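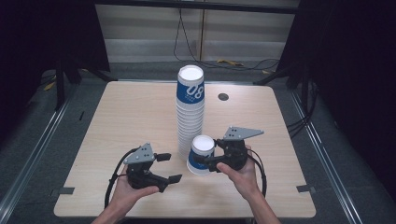

La pile de gobelets, blanc et bleu, avec le gros « 08 » imprimé sur la bande. Un gobelet à part, juste devant.

7/1/22
Par Pauline Hulme

Galerie rapide, pas eu le temps de trier. Une seule photo en ligne pour l'instant, les autres suivront quand j'aurai retrouvé le cable de la carte. Sujet : les gobelets en carton, donc, et la petite table carrée en bois clair.

Pour ceux qui demandent – oui, ce sont les gobelets de la commande Dindmont. 2,000 pièces, livrées en juin. Les manchons sont rangés chez Drekgate, étagère du bas, côté porte. Il en reste 14 entamés, à finir avant d'ouvrir les neufs, merci.

Empiler, dépiler, rempiler. Le plus pénible reste de séparer celui du dessus, ils collent par deux, surtout par temps humide. Shirley Sugden tourne un peu le gobelet en tirant. Moi je pince sous le rebord. Chacun sa méthode, la sienne va plus vite.

La table : bois pâle, veinage genre bouleau, cadre en métal foncé. On la garde pour les prochaines fois, bonne hauteur, et la bande bleue ressort bien dessus. La nappe grise de Penrose, par contre, non merci, tout glissait.

A faire encore :
– légendes des autres photos
– demander à Roltivora s'ils reprennent les cartons vides
– prévenir Shirley pour la prochaine livraison, elle a les clés

Les gobelets qui ont servi aux essais, on les garde pour les pinceaux et les vis. Ne pas les remettre dans les manchons, SVP, on en a retrouvé deux avec de la peinture dans le fond la dernière fois.

Tirages possibles, petit format seulement. M'écrire avant vendredi prochain, après je suis pas là.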